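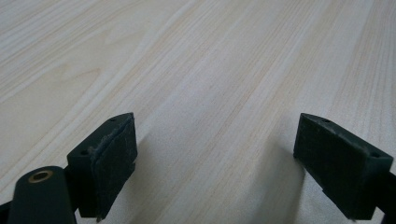
View from the camera on a Jonine hand-held gripper, fingers open over a pale wooden surface.

Narton Releases Jonine Hand-Held Gripper for Recording Robot Demonstrations

Reading time: 4 minutes

BANUDAR, 2019-01-24 – Narton today announced the general release of Jonine, a hand-held gripper for recording manipulation tasks without a robot present. An operator holds the tool, performs the task with its two fingers, and saves the recording. The recorded motion and camera video can then be used to train a control policy for an arm fitted with the matching Jonine end effector.

The tool is intended for labs and production engineering groups that now collect demonstrations by guiding an arm by hand or driving it from a remote station. Both methods remain supported in Narton's software. Jonine adds a third input that does not occupy an arm during collection.

"With remote control, the operator spends a good part of the session managing the arm," said Asabe Onuoha, head of product engineering at Narton. "Joint limits, delay, recovering from a stop. With the hand tool, the operator closes the fingers on the part and moves it. The arm's limits are checked afterward, in software, and recordings that the arm could not follow are marked before training starts."

Each Jonine recording contains three streams: camera video, tool pose, and finger opening. All three share one clock. The camera is fixed to the tool body and looks out past the fingers, so that both fingertips stay in view during an approach. The same camera position is used on the arm-mounted version. Policies trained on hand-held recordings therefore receive images from the same viewpoint when they run on the arm.

The fingers are joined to the tool by short linkage arms and can be replaced on the bench with a hex key. Grip pads are a wear item. Narton recommends checking pads before each collection session and replacing both together, as a new pad paired with a used one changes the closing point. A closing-point check is included in the start-up routine and takes 49 seconds.

Jonine was tested from July onward at Ugwu, a contract assembler of small electrical housings. Operators there recorded 3000 demonstrations across 37 tasks, including part transfer, cap placement and tray loading. Two tool units were used. Most recordings were made at ordinary workbenches, with the arm cell left in production.

"We kept the tool at the bench and recorded between jobs," said Corinne Nguyen-Tran, automation lead at Ugwu. "Tray loading went well early on. Cap placement needed more work – our first recordings were too fast, and the video blurred at the moment of contact. We had the operators slow down for the last part of the approach and recorded that set again."

Nguyen-Tran said the site still uses remote control for tasks in which contact force matters. Jonine does not measure force in this release. Tasks that depend on pressing to a set load, or on feeling a part seat, should be recorded on the arm.

The release includes the following items:

Hand-held gripper with camera and cable
Spare finger set and grip pads
Calibration board
Recording and review software
Mounting drawings for the arm-side end effector

The review software lets a supervisor trim, label and reject recordings. Rejected files are kept in a separate folder and are not passed to training unless restored. Pose dropouts are shown on the timeline, along with any segment that exceeds the speed or reach of the selected arm. Files are written in an open format, and a conversion script for existing remote-control recordings is supplied.

Operator training is provided on site or by video call. It covers grip, approach speed, camera exposure and the start and stop gestures. Sites that already hold a Narton software license may add Jonine under the same license. Orders are being accepted now, and arm-side hardware ships separately.

About Narton
Narton develops tools and software for teaching robots by demonstration, including hand guiding, remote control and hand-held recording. The company is based in Banudar.

Media contact
Press Office, Narton

Get Narton product news by email. By subscribing you agree to our privacy policy. You can unsubscribe at any time.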